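Family mealtimes study, Pendison site. Notebook entry, April

The second round of parent diaries has been entered. Of the 297 evening meals recorded, 100 began with every child seated at the first call. The families at Clutedby who gave a warning before the meal are to be tabulated separately.
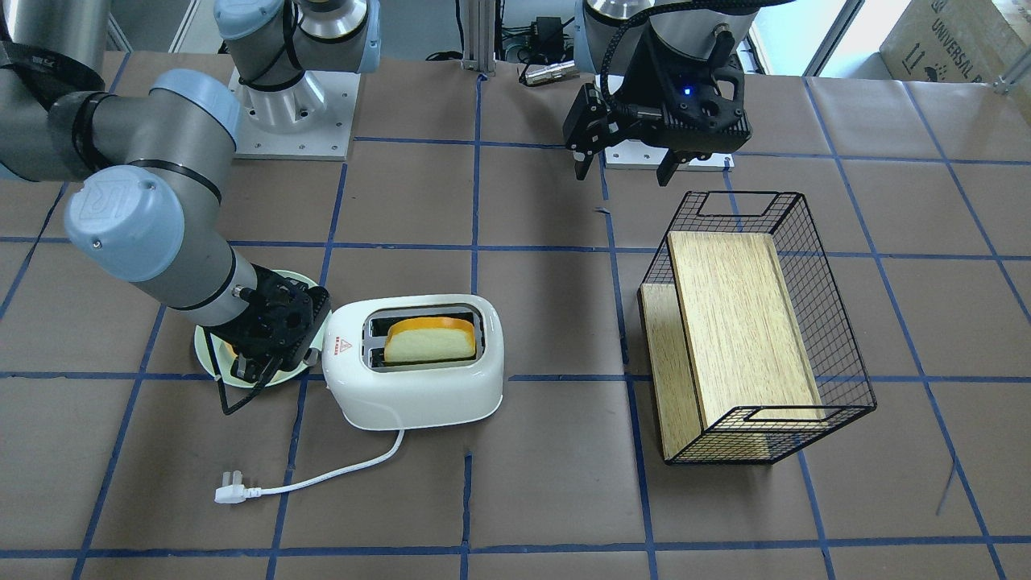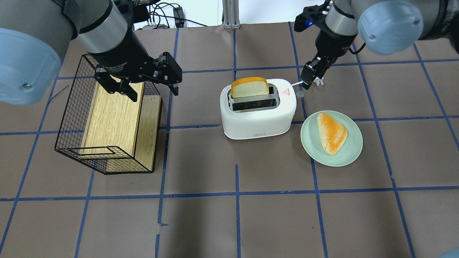
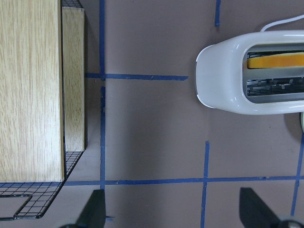 Workspace, April. Wooden block and black wire basket in the second and third views.

Six diaries remain outstanding. The Tan form asks parents to note whether the television was on, but leaves no space for telephones; colleagues should write this in the margin until the form is revised. Diaries with fewer than 7 evenings completed are to be held back from the Skumus file.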